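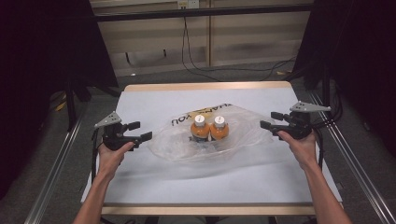 What is the best way to put two bottles in a thin shopping bag?

Stand them upright and side by side, heaviest first, with the caps toward the handles, and gather the handles only once both bottles are in.

Filed under: Household Data > Bagging and Unbagging

# Hullow Bags

Welcome, and thank you for stopping by! Hullow is a small collection of recordings of people putting everyday groceries and household bottles into bags and taking them out again. It started when Rüdiger Schmieder and I were packing up after a long day in Kasel and noticed how differently the two of us went about it (he holds the bag open with one hand, and I lay it flat and sort of feed things in, which he still thinks is peculiar). We have been collecting bags ever since, and my kitchen drawer no longer closes.

## What you will find in it

There are 400 recordings in the main set and 17 more in a folder called `odds`, which holds the ones we liked but couldn't label cleanly. Most of them use the thin, see-through kind of plastic bag with THANK YOU printed on it, the sort you get with takeout. We kept coming back to that one. It crumples in a new way every time you set it down, the handles flop wherever they please, and a label you could read perfectly well a minute ago goes blurry behind the plastic. Orange bottles with white caps show up a lot too, usually as a pair.

Recordings are sorted into four folders:

- `in`: items start on the table and end up in the bag
- `out`: the other way around
- `handles`: gathering, untwisting and lifting by the handles
- `odds`: see above

Each recording has a short text note next to it with the bag type, the items, and whatever the person doing the packing felt like telling us. Please do read the notes! Some are only a word or two, but others go on nicely about bread and eggs.

## How we labeled things

A bag counts as "open" if you could drop an item in without touching the plastic first. An item counts as "in" when its base is past the rim, even if the cap pokes out. Joscha Heitmann went through all of the `handles` folder by himself and used "twisted" for anything more than half a turn, so please keep to that if you send us additions.

Bottles lying on their sides are marked `lying`, and bottles leaning on a neighbor are still marked `standing`. We went back and forth on the leaning ones for most of February and I'm still not sure we chose well.

## Known gaps

- Very few paper bags. They tear, and we ran out.
- No glass, apart from one jar in `odds`.
- Text on bags is often upside down or folded over, so don't count on reading it.
- The notes are in English, but a handful have German item names that I haven't gotten around to changing.

## Changes

8 Aug 2018: moved the jar into `odds`, fixed the spelling of "handels" in the folder name (sorry, this will break old paths), and added the missing notes for the bottle pairs.

If you have a kind of bag we don't, write to Rüdiger or me and tell us about it. Mesh produce bags would be especially welcome.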